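News > Workshop Notes > Grippers

February 4, 2018 | By Delia Carrasco

We use cookies to remember your newsletter settings. By staying on this page you agree to this.

So I finally got my week with the two grippers! Regular readers will remember I've been whining about this since November, when Magnus Crichton told me the Ostoder fingers would beat our old Moncrieff set on anything thin. I said fine, prove it, and he told me to prove it myself (fair enough). Everything ran in simulation first, on the two-armed model, because I'd like to keep my real fingers and the lab's real furniture in one piece. 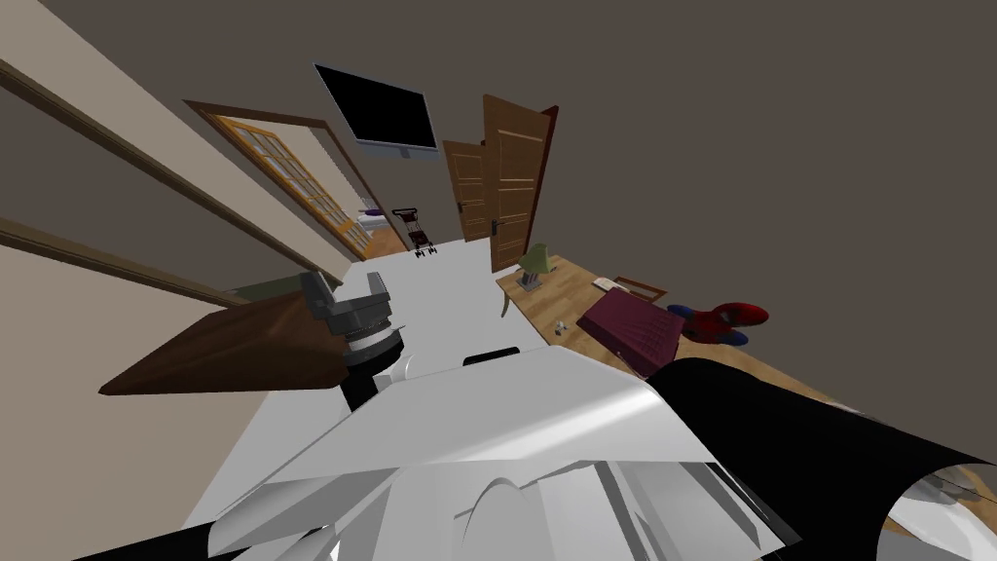
Picking a finger is mostly about what you want to pick up, and I started out with the wrong list. I had 100 tries per gripper planned, all of them on blocks, which Mhairi Guthrie called the dullest test she'd ever seen. Then I looked at the desk in our home room, with the open book lying flat, the little lamp with its green shade and the Spider-Man plush over by the maroon laptop, and threw the blocks out. A soft toy and a flat book ask such different things of a gripper! The Moncrieff did fine on the plush and was hopeless on the book. The Ostoder got under the cover 3 times out of four once I slowed the closing speed, and then it squashed the toy until I turned the force down as well.

My other gripe is the camera view. From up by the body you get an awful lot of white shell and black arm, and I lost most of an afternoon moving the viewpoint before I could judge a grasp properly. Grażyna has a fix for the Drorkel controller that swaps views with one key, and I want it yesterday.

Next up is the lamp. I've set aside 700 runs for it.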